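How do I get a dull old round table looking right again without stripping it?
Asked by Siham Sqalli in Furniture and Finishes
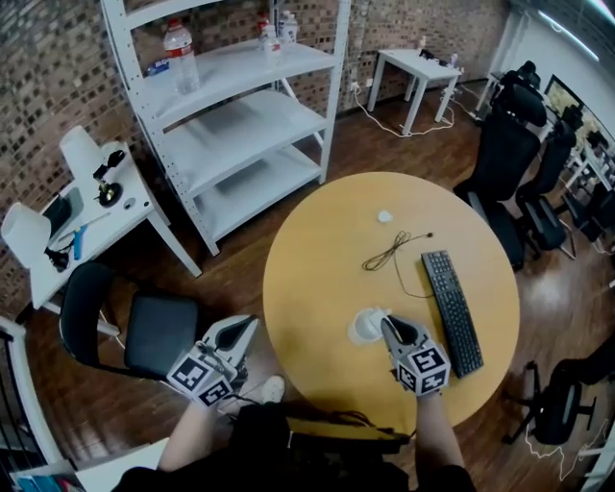 Edeltraud Marti
Before you buy anything, find out what's on it already. Put a dab of metho on a cotton bud and hold it somewhere underneath where it won't show. If it goes sticky you've got shellac, and shellac is very forgiving. If nothing happens it's more likely a varnish or one of the newer hard finishes, and then I'd stick to cleaning and waxing.

Siham's question in full
My aunt bought this table in 1982 and it came to me in July when she moved to a smaller unit. It's wood, a light honey sort of colour, and I'm very fond of it – we all did our homework at it as kids. The top feels a bit tacky in humid weather and there are pale rings if you catch it side on. I use it for everything now, typing, cups of tea, the lot, so I need something that will stand up to daily life. I rent and have no shed, so big sanding jobs are out. Would oil do?

Answer from Barry Rowbotham (marked helpful)
Lovely thing to be handed down, Siham. I'd leave the oil alone for now, as it won't soak in through an old finish and you'll only end up with more tackiness. What you're feeling is very likely years of polish and hand grease. Wipe it over with warm water and a tiny squirt of dish soap, cloth wrung nearly dry, then dry it straight away. Do that 3 times over a week and see how it feels. For the rings, rub along the grain with a soft cloth and a bit of paste wax (I've used Zornero for years, the neutral one) and be patient with it. My mum's table took me 6 evenings, with the radio on, and I rather enjoyed myself. Use coasters after that, I'm afraid!

Answer from Regula Kofler
Agree with Barry mostly. I paid 60 dollars for a fancy restoring kit and it did no more than the soap.

Answer from Johanna Wieser
just sand it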